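Stripping the old tower, part 2: before the board comes out

The hard drive was copied and checked in August, so there is no longer any reason to keep this machine intact. It ran the Zellirside parish archive for longer than anyone planned. The aim now is to empty the case, keep whatever still tests well, and send the rest for scrap.

The memory came out first, followed by the processor. I have put both in antistatic bags inside a lidded box. The processor went in pins away from anything hard, with the old thermal paste left on until I have more wipes. Ettore Marino has asked for the memory for a machine he is rebuilding at Draltside, and he can have it once it has passed a full overnight test.

Laying the tower flat makes everything else easier. The board carries its own weight, dropped screws land where they can be seen, and both hands are free for connectors. I work on slatted aluminium, and small screws will find the gaps, so they go straight into a pot.

The socket is empty with its retention frame open, and both memory slots are clear. The wiring is the untidy part: orange, yellow, black and red leads run through the middle of the case between the board and the drive bays, and a light blue SATA cable crosses the lower right of the board. The blue latch and handle on the bays are worth having, as the drive hardware can come out without hunting for a screwdriver.

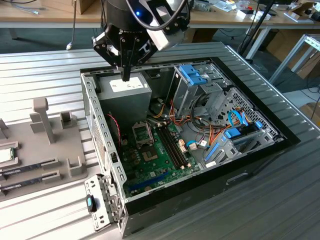 Order of work from here

Unplug at the board end first. Pull on the plug body, never the wires, and press the clip on the main power connector fully in before lifting. Mine was stiff enough on the last machine to flex the board by a worrying amount, so I now hold the edge down with the other hand.

Label the front panel leads before removing them. I use masking tape and a pencil.

Power supply next — unplugged from the wall, naturally, and never opened. It goes on the Kang tester under a small load. If any rail reads more than 5 per cent out, it goes in the scrap box.

Drive cages and board after that. Screws are sorted by thread into two Uvo tins, coarse and fine.

March 2019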